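Week 6 handout: Hand-held grippers and what they really teach
Course notes, updated August 25, 2025

The usual pitch goes like this: take the arm away, give a person the gripper, and let them do the chore at home. Cedau, the packing task we use this term, was built that way. I want you to read its claims with some doubt.
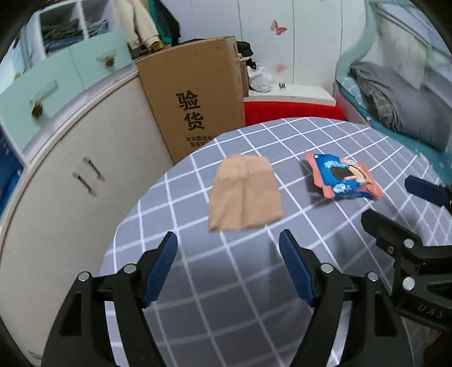

Photo: Cedau task set, Skenetti course archive

Start with a folded cloth item lying flat on a table. A person sees at once where to grab it. The recording keeps the path of the jaws and the view from the tool, and little of why that spot was picked. Ko, the training code from January, copies the path. Whether it learns the choice is an open question – I have yet to see a test that settles it.

Snack packets and thin plastic are worse. They bend, shine and slide, and the printing on them may matter more to the model than the shape does. Tetetti reports 70 good runs from one table. I would trust 15 from 8 different homes more.

Also ask what the hand is doing for free. People squeeze harder when a thing slips, and most of these tools don't record force at all. When both jaws are against a wrapped bundle, the video gives you contact and very little else.
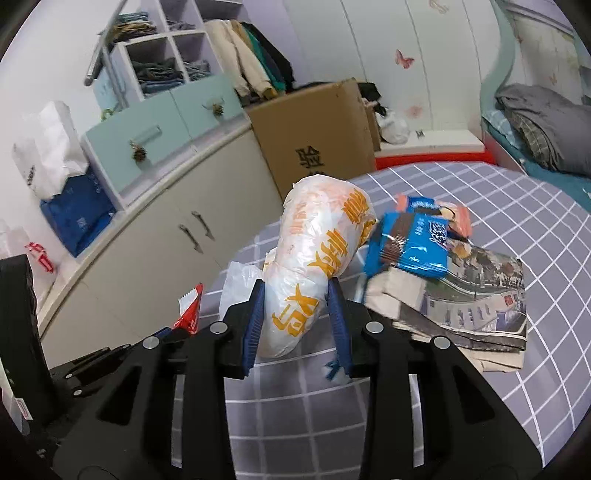 Before the next class

Watch one full run without sound. Write down each point where the person made a choice, then mark the ones a robot could make from the video alone. Bring your list, even if it is short.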